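A small booth with mushrooms on the walls 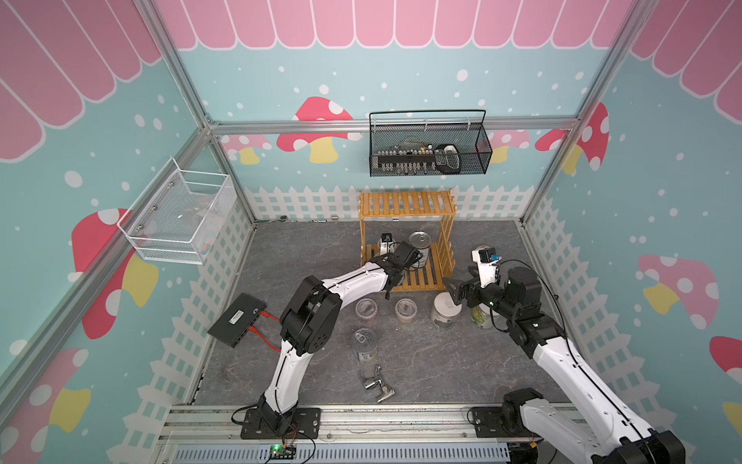
The booth with its printed walls, hanging baskets and bamboo shelf.

When I visit Adesuwa Amadi at her workshop in Nandenton, the kettle is on and she is looking for a pair of scissors. She makes small display booths for shops, fairs and work tables, and before this she dressed shop windows in Rokbridge. I wanted to ask her how a person decides what to put on the walls of such a little place, and what to leave out.

"I start from the walls," she says. "Many people start from the shelf, because the shelf is what they have bought. But the wall is what you look at all day."

In this booth the walls are light teal with white dots, and the same print covers the back and both sides. There are red mushrooms and pink mushrooms with yellow stems, and low on every wall runs a white picket fence. I ask if she was not afraid that it would be too much.

"Yes, a little. Awuor Mrema, who draws for me, had first made a forest, very green and very full. It was beautiful on paper. Then we hung a test piece and I had a headache by lunch. So I asked her to keep the mushrooms and give me some sky." She laughs. "She was not happy with me until Wednesday."

The fence was added later. Adesuwa says that a wall without anything at the bottom seems to float, and that the eye wants a place to stop before it arrives at the table. The scalloped awning at the top does the same work from the other side. It is pink with a white edge along the back, and she speaks about it with more affection than about anything else.

"An awning says shop. It says market, ice cream, somebody is inside and will serve you. You can print it flat and people still understand. I grew up over a bakery with one like this, although ours was brown and had a hole."

The frame is of aluminium profiles, left in their silver colour. I had expected her to hide them behind the print, and I tell her so. One bar goes straight across the back wall and passes over the biggest mushroom there.

"My brother-in-law said the same thing! He wanted me to move the mushroom. But a bar is useful. If I hide it, I cannot hang anything from it. I prefer a crossed mushroom and a place for a basket."

There are two baskets in the booth, one black on the back bar and one white on the left side. Both are wire mesh. Adesuwa has a strong opinion about baskets and I let her speak.

"A box with a lid is where things go to be forgotten. With mesh you see what you have. In the black one I like to put the electrical things, so they are not lying on the table. The white one is for packaging. When you unpack, you have plastic in your hand and you must put it somewhere at once, or it walks around the whole day."

And if the basket is full?

"Then you empty it. It is small so that you must empty it."

The work surface is dark grey with a marble pattern. She chose it against the advice of Aiguo Li, who cuts the panels for her and who wanted white. They discussed it on the phone for most of an evening in December. White was tried in an earlier booth for a customer in Skullatbridge, and she found that it fought with the pink. A dark surface, she says, lets the walls be as cheerful as they like.

On the bamboo shelf at the back she is less certain. It has two tiers, both with slats, and the upper one is empty. I ask what will go there.

"I don't know yet. Maybe nothing. In the window work we had to fill everything, every corner, and the manager came with a list. Now when I have an empty shelf I leave it a while and look at it. Victor, my neighbour, he already brought me a ceramic frog for it. I have put the frog in the kitchen."

Before I leave, I ask what she would do differently next time. She thinks for some moments and turns her cup.

"I would make the pink mushrooms bigger. The red ones take all the attention, and the pink ones are better drawn. Awuor thinks so also, but please don't write that she said it first."

She is now measuring for the next booth, which will have lemons.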